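La vocación de los folletos

Cada mes de enero me llega al buzón un sobre del Instituto Técnico Superior Driltetti, donde estudié hace ya tantos años que el edificio de entonces es ahora el aparcamiento. Dentro viene el folleto de admisiones, en papel satinado, con un peso que haría palidecer a la guía telefónica. No sé por qué me lo siguen mandando. Quizá confían en que repita.

Lo leo siempre entero, con el café de las ocho de la mañana, y siempre acabo en el mismo sitio: la página de la historia. El instituto, dice, nació de un sueño. Yo estuve allí en los primeros cursos y recuerdo más bien que nació de una subvención y de una nave que había quedado libre, pero entiendo que eso no se puede imprimir en letra dorada. Lo del sueño ha ido creciendo con las ediciones. En el folleto de mi época ocupaba una línea. Ahora ocupa dos páginas, tiene subtítulos y desemboca en la palabra «excelencia», que aparece también en la portada, en la contraportada y en el horario de la cafetería.

No tengo nada contra la excelencia. Mi problema es que no he encontrado todavía una escuela de ingeniería que prometa otra cosa. El Politécnico Thakur es excelente. La Escuela Favora es excelente e innovadora. Drerkbridge, que imparte la mitad de las clases en inglés y la otra mitad en algo que se le parece, es excelente con visión global. Un chico de diecisiete años que tenga que elegir entre los cuatro folletos puede echarlos al aire y quedarse con el que caiga boca arriba, y habrá usado un criterio tan sólido como el de sus padres, que miran si hay autobús.

Lo que ese chico querría saber no viene. Driltetti informa de que dispone de 2,084 alumnos y 128 convenios con empresas. «Dispone» es el verbo que usan, como si los alumnos estuvieran en un almacén. Pero no dice cuántos de esos convenios han llevado a alguien a pisar una empresa, ni cuántas horas de taller tiene un estudiante de primero, ni si el profesor de Mecánica de Materiales contesta los correos. Tampoco dice qué pasa en febrero, que es cuando se decide casi todo, porque es cuando salen las notas de Cálculo y la cafetería se llena de gente que de pronto se interesa por la filología.

Yo aprendí lo poco que sé en un taller. Lo digo sin nostalgia, el taller era frío y olía a taladrina, y el encargado tenía la costumbre de cerrar a las siete en punto con nosotros dentro o fuera, según cayera. Allí me pasé una tarde entera tratando de entender por qué una pieza que en el plano encajaba no encajaba en la mesa. El plano estaba bien y la pieza también. El que estaba mal era yo, que había medido desde el canto equivocado. Esa tarde no sale en ninguna estadística de empleabilidad, y sin embargo es la única clase de segundo curso que podría repetir hoy de memoria.
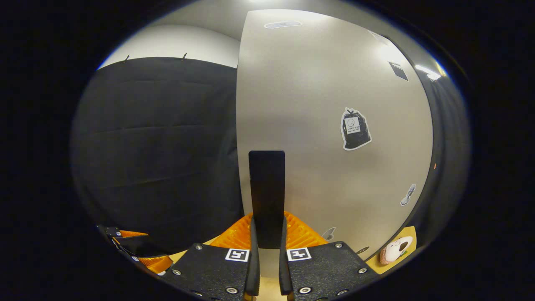
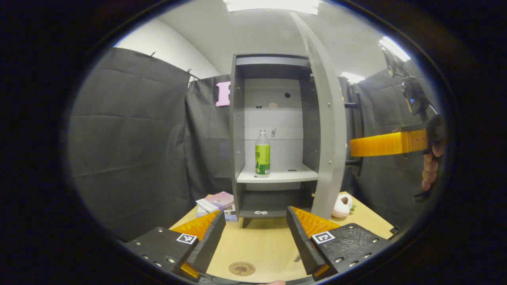 Los dedos negros llevan en ambas fotos sus tornillos plateados y sus marcadores cuadrados en blanco y negro.

Menos romanticismo con la taladrina, me contestó una lectora cuando publiqué una versión más corta de estas quejas en el boletín de antiguos alumnos. Según ella, el folleto sirve para convencer a las familias, las familias pagan la matrícula y con la matrícula se compran las máquinas del taller que tanto añoro; sin la palabra «excelencia» no habría tornos. Añadía que a su hija le había gustado precisamente la página del sueño, y que a los diecisiete años uno tiene derecho a que le cuenten algo bonito antes de Cálculo.

Le he dado muchas vueltas a esa carta. Tiene razón en lo de las familias y probablemente en lo de los tornos. En lo de la hija ya no me atrevo a opinar. Pero sigo creyendo que se puede contar algo bonito que además sea cierto, y que una escuela técnica debería llevar cierta ventaja en eso, dado que enseña a la gente a comprobar las cosas antes de firmarlas. Si un alumno entregara una memoria de proyecto con el rigor de la página de historia, se la devolverían con una nota al margen. A mí me devolvieron varias por mucho menos - una de ellas por escribir «aproximadamente» en el título.

Mi propuesta es modesta y no cuesta dinero. Que cada escuela dedique una sola página de su folleto a un día corriente: a qué hora se entra, qué asignatura hay primero, cuántos alumnos por banco de trabajo, a qué hora echan a la gente del taller. Que la escriba un estudiante de tercero y que no la corrija nadie de comunicación, salvo las tildes. Y que se incluya el número de los que abandonan, que en algún sitio estará apuntado.

Escribí al instituto para sugerirlo. Me respondieron muy amablemente, agradeciendo mi compromiso con la excelencia, y me adjuntaron el formulario de preinscripción.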